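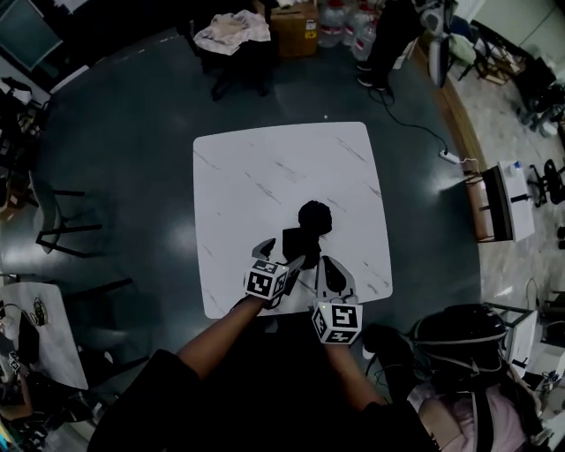 Home | Features | Housing | Archive | Subscribe

The Second Life of the Spare Room

When the Brudulora housing co-operative opened its doors, each of its 125 units was drawn with a small room that the architects labelled "bedroom two". Very few of those rooms have been used for sleeping in recent years. They hold sewing tables, filing cabinets, exercise mats and, increasingly, paid employment. The co-operative's occupancy survey, released to members on November 8, 2022, records the change in some detail and asks what a residential building owes to the people who now spend their working days inside it.

The survey was prepared by Irena Bednarek, a housing researcher at the consultancy Padodine. Her report observes that the standard second bedroom was designed around a single bed, a wardrobe and a window placed for privacy. A person seated at a desk requires daylight from the side, several electrical outlets above the baseboard and a door that closes properly. In most units the only outlets are found behind the position intended for the headboard, and extension cords have become a fixture of domestic life.

Acoustics present the greater difficulty. Interior partitions at Brudulora were built to the minimum standard then in force, and a telephone conversation held at an ordinary volume carries clearly into the neighbouring room. Members who share a unit described elaborate timetables, drawn up weekly and posted on the refrigerator, under which one person takes calls while the other prepares meals or leaves for a walk. The report recommends solid-core doors as the least costly improvement, followed by seals at the threshold.

The board has set aside $2000 per unit for alterations of this kind. Members may apply the sum to doors, wiring or built-in shelving, provided that the room can be returned to use as a bedroom at the end of the tenancy. Applications are reviewed by Katalin Fekete's office, and the first approvals are expected in December.

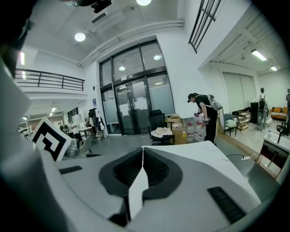 Igor Olszewski takes a different view of the allowance, and has written to the board to say that the money would be better spent on one well-equipped common workroom on the ground floor, open to all members in the evenings as well as during the day. A good door, he argues, does little for a family of five in which the spare room is already a child's.

His proposal has a precedent. The neighbouring Bestska building converted its former bicycle storage into six bookable work bays, each with a door and a lamp. Demand has been uneven. The bays are full on weekday mornings and largely vacant after lunch, when many residents prefer to be at home for the end of the school day. Bestska's management has since opened the vacant hours to tutoring and music practice — an arrangement that has produced its own correspondence on the subject of trumpets.

The Brudulora board will consider both options at its winter meeting. Ms. Bednarek's report declines to choose between them, although an appendix notes that larger households were under-represented among those who returned the questionnaire, and recommends that they be consulted in person before any funds are committed to a shared space.

Recent features
Laundry Hours and Good Neighbours
Balcony Gardens on the North Side
Who Holds the Keys? Storage Lockers Reconsidered
A Short History of the Serving Hatch

This site uses cookies to remember your reading preferences. By continuing, you agree to our privacy policy.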